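Teaching a Robot by Doing It Yourself: Our Demonstration Collection Project

Final report, Drurnine team
Darius Enache, Brândușa Tudose, Emanuel Sandu
Project advisor: Young-sook Baek
April 10, 2022

What we set out to do

When we picked this project in December we thought the hard part would be the learning. Emanuel had already read a pile of papers on imitation learning, Brândușa had a training script half written before our first meeting, and I (Darius) was mostly excited that we would get to use the robot at all. Then Dr. Baek asked us where our examples were going to come from, and we didn't have an answer. So that became the project!

Our goal was to record 1,000 usable demonstrations of simple pick-and-place tasks. A person drives the arm through the task, the system saves everything the cameras and joints report along the way, and later a model tries to copy what the person did. We called our recording software Fornevon. It started out as a very short script and is now a fairly large pile of code that we are weirdly proud of.

How a recording session works

Two people are needed for every session. One is the driver and one is the keeper. The driver moves the robot, and the keeper starts and stops the recording, resets the objects, and writes down anything strange in the log. We tried doing it alone for a while and it was miserable. You finish a nice clean grasp, you walk over to the keyboard to stop the recording, and by then you have saved a long stretch of the robot doing absolutely nothing.

Each session goes like this. We warm up the arm and run the calibration routine. The keeper draws a task card from the stack (Brândușa made the cards, and they are beautiful) and sets out the objects. The driver does the task, the keeper marks it good, bad or unsure, and we go again. After 50 recordings we switch roles, and after that the quality goes back up every time. Your hands don't feel tired, but you get sloppy about the approach angle and start grabbing things from wherever is quickest.

The unsure pile was Emanuel's idea and it saved us a lot of arguing. If the object slipped a little but still ended up in the right place, we didn't try to settle it on the spot. We all looked at those recordings together later and voted.

The wrist camera

We used a fixed camera looking at the work area and a small one mounted at the wrist. The fixed one is easy to love. You can watch its videos at high speed and see right away whether the task was done.

The wrist one took some getting used to. It moves with the hand, so when the arm swings, everything in the picture swings too, and the first time I watched a whole session of it I had to take a break. But it sees the last little bit before a grasp, exactly when the fixed camera usually has its view blocked by the arm itself. When we trained on the fixed camera alone, the model would reach the right neighborhood and then close the fingers on air. Adding the wrist view made the biggest difference of anything we changed.

Rodica Costache from the Trarnska lab looked through some of our early files and gave us the best advice of the semester: stop trying to make the recordings pretty. We had been throwing out anything with a person in view or a streaky background. She pointed out that the robot is going to work in a place where people stand near it, and a model that has only ever seen tidy pictures will have a bad day the first time a shoe shows up. So we put those recordings back in the pile.

The frames are much busier than we expected when we started. In plenty of them the fingers take up only a small part of the picture, and the rest is floor, fabric, pieces of machine and somebody's feet.

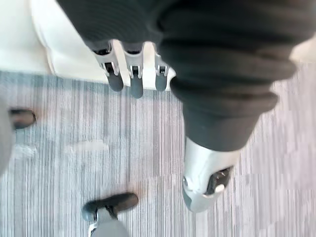 Brândușa wrote a small viewer that lets us step through a recording with both cameras side by side, and I think it is the most useful thing we made. Before the viewer, we only found out that something was wrong after a whole night of training. With it, the keeper can check the last recording while the driver gets back to the start position. We caught a time offset between the cameras that way, and we caught one full afternoon in which the gripper position was being saved upside down, so that open meant closed. (That was my code. I have been reminded of it.)

Results

We ended up with 1,203 recordings in total, and more than 1,000 of them passed our final check, so we met the goal! The rejected ones were mostly early. The common problems were recordings stopped too late, missing joint data, and task cards that didn't match what the driver had done.

We trained two versions of the model, one on the recordings we had first thought of as clean and one on everything that passed. The second was clearly steadier when we walked around during testing. We didn't run enough trials to put a number on that, and Dr. Baek was firm that we shouldn't pretend we had. The first version would sometimes stop partway and hover. The second hovered too, but it usually made up its mind.

Neither version is good at objects it has never seen. We tried a few things out of Emanuel's backpack and the results were funny more than useful.

What we would change

Write the task cards before writing any code. We rewrote ours several times, and every rewrite meant going back through old logs to work out which wording the driver had been following.

Record mistakes on purpose. Almost all of our demonstrations go smoothly from start to finish, so the model has hardly any examples of a grasp that starts badly and gets fixed. A few dozen of those would probably have been worth more than another week of perfect ones.

Get more drivers. All three of us learned to drive from the same tutorial and we have the same habits. We all come in from the left, and now so does the robot.

What happens next

The recordings, the viewer and the task cards are going to the Hodoroagă group, who start their own project with the same arm next term. We cleaned up Fornevon for them and wrote a setup guide, which Rodica tested by following it word for word while refusing to let us help. She got stuck in the calibration section, so we rewrote it, and the second time she got through. The bug list is in the same folder as the guide, and the camera time offset fix is at the top of it. Please read that one before you record anything.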